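Noticias del taller de Jondbridge: semana de pinzas

Octubre se nos ha ido casi entero en comparar pinzas, y la verdad es que lo hemos pasado muy bien. La idea de Lợi Đinh era sencilla – meter la pinza en un ordenador de sobremesa abierto y ver hasta dónde se maneja entre cables y soportes – y de ahí salieron 267 intentos, repartidos entre la Robotiq y la candidata de Somboon.
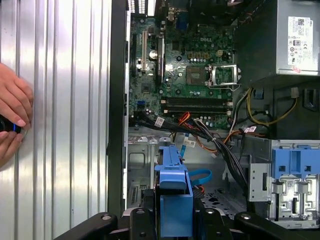
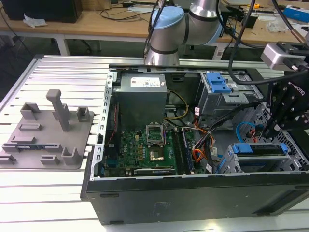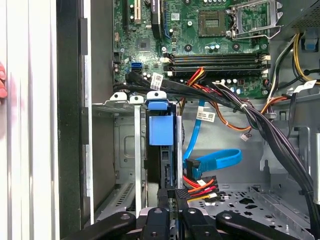 Pruebas con la torre Dell abierta y el zócalo del procesador vacío.

Próxima parada: Rarberg

El mes que viene nos llevamos las dos pinzas a Rarberg para repetirlo todo con 12 equipos distintos. Si alguien tiene torres viejas por casa – de cualquier marca, con o sin disco –, que nos escriba, ¡las recogemos encantados!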